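Acryl-Stufendisplay Kikum, dreistufig, klar
Testbericht, 30.8.18

Gesucht war ein Aufsteller für die Snackausgabe im Besprechungsbereich. Bisher lagen Riegel, Dosen und Kekspackungen in flachen Schalen, was bei gemischtem Sortiment dazu führt, dass kleine Teile unter großen verschwinden. Bestellt wurde das Stufendisplay von Kikum in der klaren Ausführung, dazu zum Vergleich das Modell Tetero, das dieselbe Stufenzahl hat, aber anders verklebt ist. Beide Artikel wurden regulär über den Händler Onberg bezogen und bezahlt.

Lieferumfang und Montage

Das Kikum kommt fertig verklebt. Beidseitige Schutzfolie, die Folie an den Innenkanten der Trennstege sitzt fest und muss mit einem Kunststoffspatel angehoben werden. Metallklingen sind zu vermeiden. Eine Anleitung liegt nicht bei, lediglich ein Pflegehinweis in vier Sprachen (kein Alkohol, kein Glasreiniger, Mikrofasertuch). Gewicht laut eigener Küchenwaage: 638 g. Für ein Display dieser Länge ist das wenig, was sich bei der Standfestigkeit bemerkbar macht, siehe unten.

Das Tetero wird in Einzelteilen geliefert und gesteckt. Der Zusammenbau ist einfach, die Steckverbindungen haben allerdings Spiel, und an den Schlitzen sammeln sich Krümel.

Verarbeitung

Kanten beim Kikum poliert, keine Grate. Zwei Klebestellen an der mittleren Stufe zeigen kleine Lufteinschlüsse, die nur bei schräger Betrachtung auffallen. Die Trennstege sind dünn, aber ausreichend steif. Unter seitlichem Druck mit dem Daumen geben sie leicht nach und gehen vollständig zurück. Die Rutschfüße sind aufgeklebte Punkte aus weichem Kunststoff. Einer davon löste sich beim ersten Umsetzen und wurde mit Sekundenkleber neu befestigt.

Aufbau im Betrieb

Das Display steht schräg auf der braunen Tischfläche, dazu Körbe für Sandwiches und Folienschalen sowie ein Tablett.

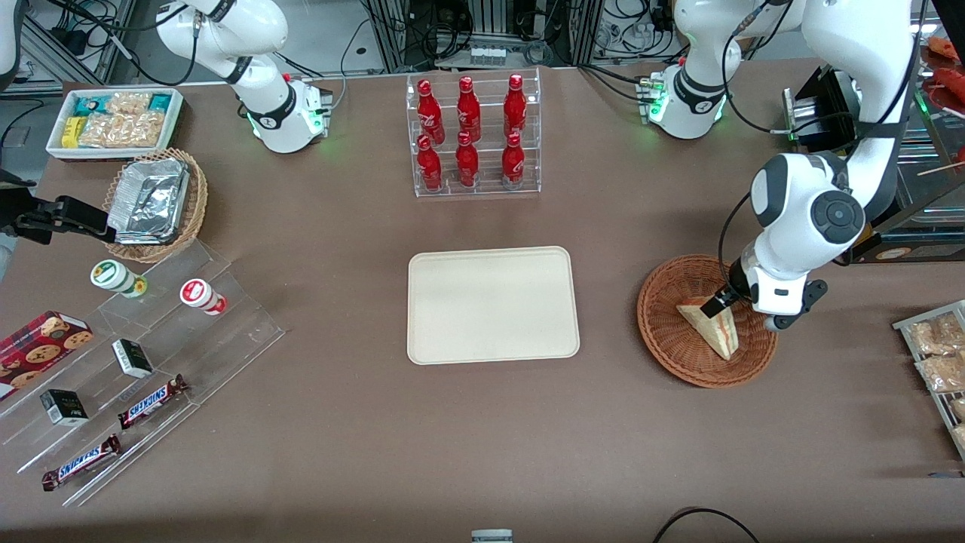
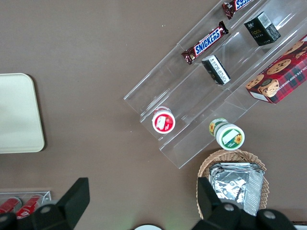
Die Kanäle sind für Riegel gut bemessen. Entscheidend ist, dass flache Ware längs liegt und nicht über den Steg kippt, und das gelingt ohne Nachjustieren. Im oberen Kanal liegen zwei Snickers hintereinander, der Schriftzug des vorderen bleibt dabei gut lesbar. Weniger überzeugend ist die Lage bei zylindrischen Behältern. Die weiße Dose mit dem grün-weißen Deckel liegt im mittleren Kanal auf der Seite, womit der Deckel mit den Sonnenblumen nach außen zeigt. Für die Erkennbarkeit ist das brauchbar, ein Anschlag gegen Rollen in Längsrichtung fehlt aber. Kikum bietet dafür Einlegeklötzchen an, die separat berechnet werden. Kleine Schachteln lassen sich in derselben Stufe hochkant stellen. Bei vollem Kanal stützen sie sich gegenseitig, bei halb leerem fallen sie um, sobald jemand an die Tischkante stößt.

Größere Packungen gehören in die unterste Stufe. Die Karopackung mit dem Shortbread findet dort Platz, viel größer sollte eine Schachtel nicht sein.

Nicht geeignet ist das Display für Sandwiches in Dreiecksverpackung. Diese bleiben im runden Weidenkorb, wo sie aufrecht stehen können. Auch Aluschalen mit Deckel lassen sich im ovalen Korb besser stapeln. Lose Kleinpackungen und Riegel im Klarsichtbeutel sind im rechteckigen Tablett ausreichend sortiert und würden in den Kanälen nur unnötig Fläche belegen.

Standfestigkeit

Leer verschiebt sich das Kikum auf glatter Oberfläche bei leichtem Anstoßen. Beladen ist das Verhalten unkritisch, sofern die untere Stufe zuerst befüllt wird. Wird nur oben bestückt, wandert der Schwerpunkt nach hinten. Gekippt ist es im Test nicht. Das Tetero ist schwerer und steht ruhiger, knarzt jedoch beim Anheben.

Reinigung

Lauwarmes Wasser, ein Tropfen Spülmittel, weiches Tuch. In die Innenecken kommt man mit dem Finger nicht vollständig hinein, ein Wattestäbchen hilft. Klares Acryl zeigt Fingerabdrücke und Staub sehr deutlich, dazu kommen Lichtreflexe an den Kanten, die auf dunklem Untergrund stärker auffallen. Wer das vermeiden möchte, sollte die satinierte Variante prüfen. Spülmaschinenfest ist keines der beiden Modelle. Nach mehreren Wochen finden sich auf der oberen Stufe feine Kratzer, vermutlich durch die gezackten Enden von Folienverpackungen. Aus normalem Abstand sind sie nicht zu sehen.

Vergleich in Kürze

Kikum: fertig verklebt, leicht, saubere Kanten, Rutschfüße mangelhaft.
Tetero: gesteckt, schwerer, Spiel in den Verbindungen, zerlegt gut zu lagern.

Das ebenfalls angefragte Modell von Nwosu war nicht lieferbar und ist laut Onberg erst im Dezember wieder verfügbar. Es hat nach Datenblatt einen umlaufenden Rand an jeder Stufe, was das Rollproblem beheben dürfte. Ein Nachtrag folgt, wenn es eintrifft.

Bewertung

Verarbeitung: gut
Nutzbarkeit mit Riegeln und flachen Packungen: sehr gut
Nutzbarkeit mit runden Behältern: ausreichend
Reinigung: befriedigend
Standfestigkeit beladen: gut

Kaufempfehlung für gemischte Süßwaren in kleinen Einheiten, mit der Einschränkung, dass die Rutschfüße vor der ersten Benutzung geprüft werden sollten. Ersatzfüße sind als Beutel zu 2 Stück erhältlich, bei vier Füßen am Display also eine ungünstige Packungsgröße.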